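Build the boring robot first
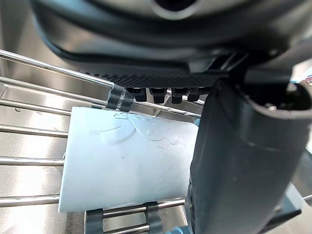

Most people who start a robot arm at home want it to do everything. I did too. My first plan, which I called Ketar, was a two-arm machine on a rolling base, and it never got past a pile of printed brackets. Pitano, the one I run now, is a single arm beside the kitchen sink, and it handles dishes. A white plastic cup lying on its side across the chrome rods of a dish rack is a better test than anything I set up on the bench. The cup is pale and slightly see-through, the rods throw back bright streaks, and the steel basin behind them does the same. Software that did fine with painted blocks had a hard time with that.

I think hobby builders should pick one dull chore and stay with it. I logged 106 attempts at the sink before I changed a single part, and the log told me more than the forum threads had. Nearly half the failures came from the approach angle. I had been ready to spend money on a stronger motor.

The usual objection is that a chore robot is slower than a person. Of course it is. I can clear a rack in 2 minutes and Pitano can't – but speed was never what I was building for.

At Follis, the shared shop where I cut my parts, there are 5 arms on the shelf right now. Most were built for a demo and have not moved since. I would like to see one of them put away a spoon.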